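Where Does the Bench Go? Shared Surfaces in the Stemlow Workroom

Project report by Gobnait Brophy, Enda Fitzgerald and Chathurika Mollah
Supervisor: Kathleen Sheehan

Background

The Stemlow workroom has a reputation for having no space. Our group was asked to find out where the space had gone. The room is not small, and its benches are a decent size, so we suspected the answer was us.

We kept a log of one bench through February. Anyone who put something on it wrote down what it was and when it left again. Oisín Cullinane from the Noonan building lent us his old sign-out sheets, which were very thorough up to the point where he lost the pen.

Method

We divided bench use into work in progress, work paused and things that had simply been put down. The third category was meant to be a catch-all. By the second week it had its own page.

At 8 each morning one of us checked the log against the bench. We did not move anything, however strong the temptation. Enda's lunch container was recorded on four mornings in a row and he has asked that this be described as a pilot study.

Results

The log came to 2,752 minutes of actual work over the month. Paused work took up far more time than that, and most of it was paused by people who had left for the day. Only 2 entries were marked as cleared by the person who made them. The rest were cleared by whoever needed the bench next, usually by sliding everything to the left.

We then tried a plain rule: a bare surface at the end of each session, with tools back on the Dinenton shelving. People grumbled, mainly about the shelving, which has a colour code that only Chathurika understands. After a week the grumbling moved on to the kettle.

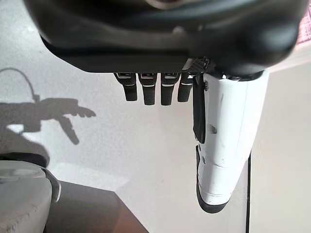 Does a clear bench save any time?
It saved us the first part of every session, which used to go on shifting other people's things and apologising to them later.

Discussion

The log relied on people being truthful about their own mess, so we would treat the paused-work entries as a low estimate. We also watched only one bench, and its neighbour may have suffered for it. Gobnait believes much of the clutter just moved next door – she would like this noted, as that was where she sat.

A future group should log both benches and tie the pen to the sheet.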